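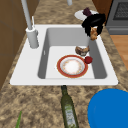
Simulated kitchen, sink area: the gripper holding a pastry item over the basin.

Guides > Simulation > Data collection > Recording demonstrations

Overview Install Scenes Recording Replay Export

January 2024, by Dorottya Bodnár

This page covers recording pick-and-place demonstrations in the Gultau kitchen with the Cileo recorder. It assumes the simulator is installed and the input device is paired.

1. Set up the scene

Load the kitchen scene and choose a task file. A task file names one object to move and one place to put it. Leave the other objects where the loader drops them, even if the sink ends up crowded. A policy trained only on tidy layouts tends to fail when a plate or a piece of fruit lies next to the target.

Set a new seed for every episode. Strazds, the scene randomiser, changes object positions but keeps the sink and worktop fixed. If an object spawns inside another, discard the seed and note it in seeds_bad.txt.

2. Record

Press R to start. Wait for the counter to leave zero before moving the arm. Approach from above, close the fingers, then lift clear of the rim before travelling sideways. Most rejected episodes come from lifting too little and catching the edge of the basin.

Move at a steady pace. Long pauses teach the policy to pause. If you need to think, stop the episode and start again. Anything longer than 16 seconds is flagged at export.

A dropped object does not spoil the episode if you pick it up again within 3 seconds. Tag it "recovery". Keep recoveries below 13 per cent of the set.

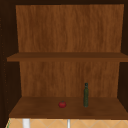 Storage tasks use the same controls, but the camera has to be checked first. The shelf to be used must be fully visible, including its front edge, or the depth of the placement cannot be judged. Tall objects such as bottles should be released only when the base is in contact with the board. Releasing early gives a small bounce in the physics, and the bottle may fall several frames later, after the success test has passed.

3. Check and export

Replay each episode once at normal speed. Fludport reads the recorded joint positions and writes observations and actions at a fixed rate. It will refuse files with missing frames. Do not repair these by hand.

Aim for more than 100 accepted episodes per task before training. Dzintra Butkienė maintains the list of open tasks, so ask her before starting a new one.

Known problem: after changing the task file without restarting, the recorder keeps the old instruction text. Restart the recorder between tasks until this is fixed.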